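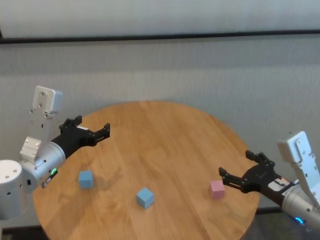
Researchers at Cekar report that they have taught a pair of robot arms to do something most toddlers manage before they can say the word for it. The arms stack blocks. The news is in how little help they needed.

The method is called Girkska, a name the group says stands for nothing at all, and it was described in a report posted on September 28, 2020. The usual way to train a two-armed robot is to have a person guide it through the job over and over until either the robot learns or the person quits. The Cekar group's earlier system wanted 200 of these demonstrations before it would stack one cube on another with any confidence. Girkska got by with 10.

"We kept collecting data after that out of habit," said Nandini Raju, who led the work. "Then Debashish pointed out that we could go home."

Debashish Liyanage, the second author, wrote the part of the software that decides which arm should move. This sounds like a small matter until you have watched two arms both decide to be helpful. In early runs they would reach for the same cube, stop a little way short, and wait for each other like two people at a narrow door. The fix was to make each arm place a bid on every move, based on how sure it is that it can finish. The higher bid goes ahead and the other arm stays out of the way.
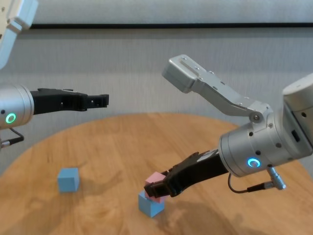 Bids are placed again at each step, so an arm that starts well and gets into trouble can be outbid halfway through. Raju says this took most of September to get right, and that for a while the left arm won everything. A sign error was to blame. The left arm has not been the same since.

In testing, the system was given 186 tries at building a stack from cubes set down in new positions each time. The report spends one page on the tries that worked and four on the ones that didn't, a ratio other labs might like to consider. Most of the failures came at the moment of letting go. A finger would open a little sooner than its partner, the cube would shift, and the stack would become a row.
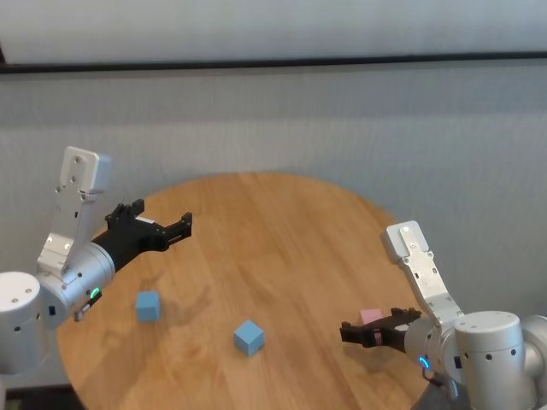 A pink block in the right gripper during work on the Girkska method, with two blue cubes still on the table.

Cuiping Shi, who studies robot learning at Menon and had no part in the project, called the result "a real saving, on a very small pile of blocks." She would like to see the bidding tried on objects that bend, or roll, or are not all the same shape. She also noted that a round table gives the arms no corners to worry about – a kindness most kitchens do not offer.

The group seems to agree. Next on the list is a task called Clurken, in which one arm holds a bag open while the other fills it. Revathi Rai, who is collecting the demonstrations, has done 2 so far. She described the bag as "not cooperative."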